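The bed at Niltura gets remade more often than any hotel bed I know, and I've spent a good part of this fall standing next to it with a gripper in each hand. My job is looking after the pair – cleaning, tightening, swapping whatever wears out – and the best way to find out what needs fixing is to go and pick up some laundry.

So that's my morning check. I squeeze each trigger slowly and watch the fingertips. They should close evenly, tip to tip, and if one gets there first I go looking for a loose pivot screw. Then I do the whole thing again on cloth, which is so much fussier! A thin cover will slide right out of a grip that felt perfectly fine on a wood block. 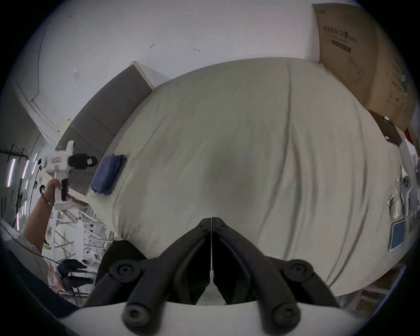
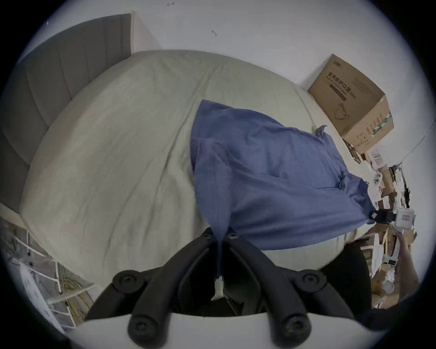
The blue cloth and the cream bedding, on the bed at Niltura.

Flivar – Issue 18, page 2

I keep a notebook for all this (yes, paper). Every 500 grasps I wipe down the joints and check the screws again, and I write down which hand was complaining. It's usually the left. I used to tighten everything as hard as I could, and all I got was stiff fingers and a sore thumb. Now I stop as soon as the wobble goes away – then I work the trigger a few times and check again before I go back to the bed.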